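Household Debt and Sovereign Ratings: Progress Report to the Schwerdtfeger Fund
Second reporting period
2024-12-08
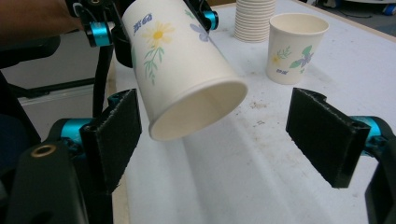
A paper cup with a printed flower pattern, held in a gripper over a table.

Summary of the period

The project studies how changes in a government's credit rating feed through to the rates that small borrowers pay. Work in this period covered the loan records from Tudness and a first look at the records from Billgate. The Tudness data is cleaned and in use. The Billgate data is late, and that affects the schedule as set out below.

Work completed

We now hold 2709 loan records from Tudness, all with a start date, a rate and a term. Records that had no rate were left out. Each loan has been matched to the government bond yield on the day it was signed, so we can compare the gap between the two before and after a rating change.

The first results are modest. Rates on new fixed loans rose in the weeks before the downgrade and hardly moved after it. Lenders seem to have priced in the news early, going by bond yields and not by the agency's statement. Variable loans follow the central bank rate closely, and we found no separate rating effect in them. We would not want these results quoted yet. They rest on a single town and a single downgrade.

The model was rewritten in November. The old version treated a refinanced loan as a new one, which made the effect look larger than it was. All tables sent with the first report should be replaced with the ones attached to this one.

Work delayed

The Billgate lenders agreed to share their records but asked for changes to the privacy terms. Those changes have been made and the signed copy is back. So far we have received 2 of the files, both for business loans. The household loans are the part we need, and they are still with the lenders' legal office.

Vustell, the data store we use for the project, changed its access rules during the period. We lost working days moving the files to the new setup. Nothing was lost in the move — the record counts match on both sides — but the scripts that pull the bond yields had to be rebuilt.

Spending

Spending is under plan. Most of the gap is the Billgate data fee, which falls due when the household files arrive. Travel was lower than budgeted, as most meetings with lenders were held by phone. We ask to carry the unspent travel money into the next period and use it for the archive visit, which was not in the original budget.

Next period

We will load the Billgate household loans as soon as they come in and run the same model on them without changes. If they have not arrived by the midpoint of the period, we will go ahead with the business loans and report on those separately.

A hand check of 100 Tudness records against the paper contracts is also planned. The working paper will be held back until that check is done.

Decisions needed from the Fund

Approval to carry over the travel money.
A later due date for the working paper, to fall with the final report.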